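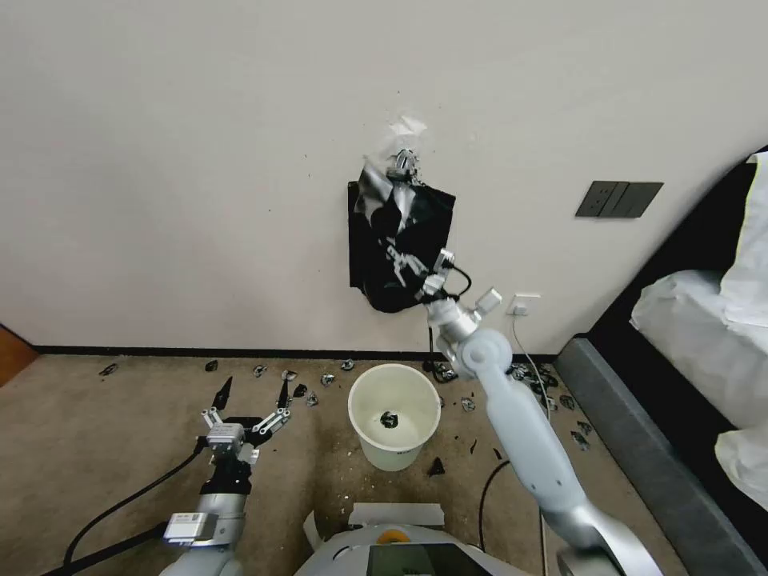 Margit Dudás asked at the December review whether small waste on carpeted floors should be counted as part of the room turnaround or treated as a separate job with its own target. Her view was that torn plastic takes longer to pick up than anything else left in a bedroom, and that the present form hides this.

We agree, and the present report has been arranged accordingly. It covers the second period of the Room Readiness grant at the Flultham residence and is submitted to the Penthorpe Fund under the reporting terms of the award.

1. Work covered in the period

The residence has 143 furnished bedrooms. All were entered at least once during the period for waste removal and floor clearing, and 100 were taken through the full turnaround (waste, floor, surfaces, bed, final check). The remaining rooms were occupied throughout and received waste removal and floor clearing only.

Two kinds of room waste were recorded separately for the first time. Bagged waste is anything already in a bag or bin when staff enter. Floor waste is anything lying on the carpet, including packaging scraps, torn bag plastic, paper and thread. The bedrooms have beige carpet with a narrow black baseboard, on which dark scraps are easily seen but light or clear pieces are often missed on a first pass.

2. Equipment and supplies

Each bedroom is now supplied with one white plastic bucket with an open rim, for use during floor clearing. The bucket is placed on the carpet in the middle of the area to be cleared and loose pieces are dropped straight into it. It is emptied into the room's waste bag before staff leave.

Waste bags are black plastic. In rooms without a fixed hook, a small metal clip gathers the top of the bag and the bag is kept against the wall, off the carpet. Staff are asked to choose a stretch of wall clear of the switch panel and the power outlet, and to route any cable away from the bag before starting. Stock on hand at the close of the period stood at about 3000 bags, which is sufficient for the next period.

3. Findings

Floor waste is the larger share of the work in rooms where bags or packaging have been torn open. The pieces are small and spread widely, and they settle in the same places: along the baseboard, beside the bed and close around the bucket itself. Pieces that land near the bucket are frequently left to the end and then overlooked.

Vacuuming before hand collection was tried on one floor and has been stopped. Thin plastic blocked the Wikumach vacuum heads on several occasions and the time lost exceeded the time saved. Hand collection first, vacuum second, is now the standing order of work in all rooms.

Lorne Perron has revised the room sheet to show floor waste on its own line, with a box for the baseboard and a box for the area beside the bed. Supervisors report fewer return visits on the floors where the new sheet is in use. Figures for the whole building will be available once the sheet has been in place for a full period.

4. Matters outstanding

Wall clips: 3 rooms on the ground floor have reported marks on the off-white paint where bags were hung. A clip with a softer backing has been requested from the supplier, Villanueva. No delivery date has been given.

Training: Afiq Oei has completed the floor clearing session with the day staff. The evening session was postponed owing to absence and will be held on a Monday early in the next period.

Sorting: the building does not at present separate plastic film from general waste. Hongjun Dai has drafted a proposal for a second bag in each room. The cost falls outside the current award, and the Fund's guidance is requested as to whether it may be submitted as a variation.

5. Expenditure

Spending on bags, buckets and clips is within the approved budget line. The underspend on staff training results from the postponed session and is expected to clear in the next period. No transfer between lines is requested.

Queries on this report should be addressed to Andor Vass at the Flultham office.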